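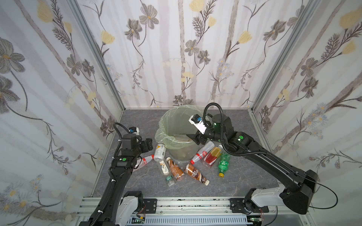

What size liner fits a round bin?

Measure around the rim and pick a liner with an opening a little wider than that, then check that it is deep enough to reach the floor of the bin with some left over to fold down outside.

Plevdale Round Bin, Clear, with Kenach Pale Green Liners

The Plevdale is a plain round bin in clear plastic for bottles, cans and light dry trash. It has no lid, no pedal and no inner frame. The liner goes in, the top edge folds over the rim, and the bin is ready to use. It is sold on its own or as a set with one pack of Kenach liners.

We make the bin in clear plastic only. People who use it for sorting asked for that early on, as they wanted to see what was in it from across the room. With a see-through liner you can tell a bin of drinks bottles from a bin of general trash, and you can see when something has leaked or settled at the bottom. A little brown grit or dried coffee shows through the side, so you will know when it needs a rinse.

About the liners

Kenach liners are a translucent pale green. They are thin and soft, and cut wide enough to go over the rim with slack to spare. The extra film can bunch on one side. This does no harm, but if you want a neater edge, gather the slack, twist it once and tuck it under the fold. Pull the liner right down to the bottom before you fold the top. A liner left hanging halfway will slide in with the first full bottle.

Liners come in packs of 200. They are not scented and have no drawstring. To close one, lift the edge from all sides and tie it in a single knot.

What goes in it

The bin works well for the drinks containers that collect in break rooms and small shops: water bottles, soda bottles, aluminum cans, bottled coffee. Empty them first. Coffee and milk drinks leave the most behind and should be rinsed if they will sit overnight. Caps can stay on or come off depending on your local recycling rules, so please check with your hauler.

Bottles take up a lot of room when they go in whole. Squeeze the thin ones flat and put the cap back on to keep them that way. Cans can be stepped on — do this on a hard floor, before they go in the bin and not inside it.

The bin is not meant for broken glass, hot ashes, paint or anything with a sharp edge. Do not stand on it or use it as a seat.

Cleaning

Wash with warm water and dish soap, using a soft cloth. Scouring pads will scratch clear plastic and the scratches do not come out. For sticky soda at the bottom, fill to a few inches with warm soapy water and leave it for an hour. Dry the bin fully before putting in a new liner, or the film will cling to the sides. Labels from wet bottles sometimes stick to the wall of the bin and can be soaked off the same way.

Ordering

Bin only: item 131
Bin with one pack of liners: item 178
Liners only, pack of 200: ask for Kenach pale green, round

Orders ship from our Dusstead warehouse. Unused bins can be returned within 14 days. Opened liner packs cannot be returned. Bins are shipped nested when you order more than one, with a sheet of paper between each. Twist gently to separate them — pulling straight up creates suction.

The Plevdale is also stocked at Sugden Supply, at the counter and by phone. For large orders or questions about fit, write to Elsie Marsden in the order office and include the rim measurement of any bins you already have.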